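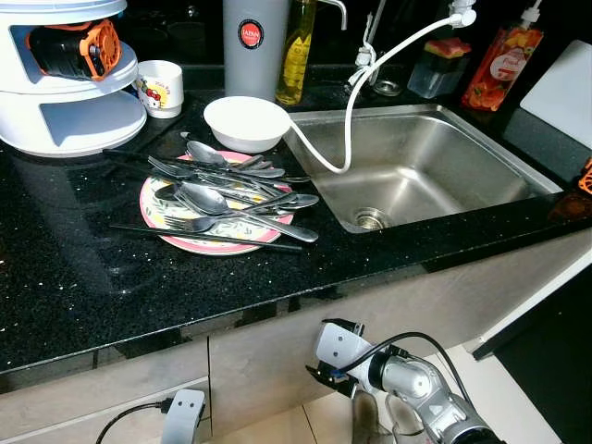 Figure 1. Start position for the cutlery task: mixed forks, spoons and chopsticks on a round plate beside the sink, gripper at the lower right.

Unit 4. Collecting Demonstrations in Home Kitchens
Course handout, Binwood Robotics Program
Instructor: Tanko Ekwueme

4.1 Purpose

Students will record examples from which a policy can learn to sort cutlery. The policy receives camera images and arm positions, and it predicts the next motion of the arm. It has no other knowledge of forks or spoons. What the examples leave out, the policy will not learn.

4.2 Why this task

Cutlery is thin, shiny and easily tangled. In Figure 1 the pieces cross over one another, and both pairs of long black chopsticks are part of the same pile as the metal. Polished metal and the glossy counter edge both reflect light, so the outline of a handle may be hard to separate from its background. Handles that extend past the rim of the plate offer a simpler first grasp than pieces lying across the middle.

4.3 Definition of an episode

An episode begins with the arm at rest and the full pile on the plate. It ends when the operator releases the last piece and returns the arm to rest. Each recording is saved in Miranda under the kitchen name and the operator's initials. The Sevby set used in this course contains 336 episodes, of which 309 were accepted. The remainder were rejected for dropped frames or an incomplete return to rest.

4.4 Variation

Rearrange the pile by hand before every episode. Rotate the plate and move it within reach of the arm. Leave the ordinary contents of the counter in place — bottles, cups, the sponge holder — and change their positions from one session to the next. Do not clear the counter to make the task easier.

4.5 Operator conduct

Move at a steady pace. If a grasp fails, open the jaws, back away and try again; keep the recording running. Recovered failures are accepted and should be tagged "retry." An operator should stop after 58 episodes in one sitting.

4.6 Assignment

Each group will add its episodes to the shared set before the end of January. The target for the class is around 1000. Submit a one-page log listing rejected episodes and the cause of each. Training on the combined set is covered in Unit 5, using the Nuvureo scripts.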